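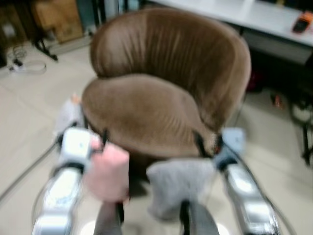 Open afternoon at Wullance, January

I came home at seven and I want to write this before I sleep, while I still remember the order of things.

The invitation said two o'clock. I arrived thirty minutes early, as always, and walked once around the building to not look too eager. Wullance is in the old part of the industrial street, behind the tile shop. From outside you would think it is a place where they store paper. Inside there is a small front room with coffee, then a corridor, then the big room where the robots are. We were given a sticker to write our name on. Mine fell off before the first talk and I found it later on my shoe.

The first talk was from a man of Filtemari, the company that makes the soft covers for the grippers. I did not expect to be interested in cloth, but I was. He said that a hard finger marks velvet and suede, and after it has pushed the same place many times you can see the track. So they sew covers. He passed samples through the rows and I kept one in my hand too long, the lady next to me had to ask for it. It felt like the inside of a winter slipper. I asked how often they must be washed. He said it depends on the furniture, and that the pale ones show it first. I had a second question about the glue but I was looking for the word "seam" and then he was already at another person.

After that we went to see the work. The task was a brown tub chair, the kind with a round back that goes all the way around you like a shell, and a fat seat cushion. It stood on the tiles with the table behind it, and the two arms reached in to the front of the cushion. The robot itself is called Cropper. The pads have different colors, pink and light blue and gray, and I liked this very much, it made the machine less serious. The arms are so shiny that next to the chair they look like something from a dentist.

What Cropper must learn is simple to say: hold a soft chair by the front and the sides, turn it, and put it down in the right place. In our workshop we do this all day and never think about it. But when I tried to explain in my head how I do it, I could not. I know I bend my knees. I know I never pull the cushion, I take the body of the chair. How do I know where the body begins under the fabric? My hands know it. The young engineer said almost the same thing in her words, that the cushion gives way and the frame does not, and the robot must feel the difference through its padding. I was pleased that my problem is also her problem.

They told us they have recorded 510 tries with this type of chair and that they will continue until spring. I thought about our own apprentice, who needed maybe a week and one broken leg (of a chair, not his).

I stood on the left side, near the boxes, because a tall family had the good places. There were cables on the floor there and I was afraid for my feet the whole time. One child asked if the robot can sit in the chair. The engineer said no, and the child lost all interest and went to the coffee room for cookies. I would like to have such a clear mind.

Then there was a short talk about Tumetti, the software where they look at the recordings and mark the good parts and the bad parts. I understood perhaps half. The speaker was fast and used many short names made of letters. I wrote three of them on my hand to look up and now I have washed the dishes and they are gone.

I had a little talk with the engineer at the end. I told her that I have repaired chairs for nearly 30 years and that the front edge of a tub chair is a bad place to pull, the stuffing moves forward and then the customer calls. She took a notebook and wrote it down. I walked a bit taller after this, I must admit. She asked also if I would come one morning and show how I lift, with a camera on my head. I said I must think about it. On the bus I was thinking — would it be my hands that the machine learns, with my bad habits too? I always lift more with the right. It would be a strange thing to see a robot do that.

I do not know yet if I am for or against. The big armchairs have hurt my back since many winters and I would give those away gladly. The small ones I want to keep.

Tomorrow: buy thread (brown, the strong one), call the lady with the two footstools, answer the engineer. And look in the dictionary for "grip" and "grasp", because they used both today and I was not sure it is the same.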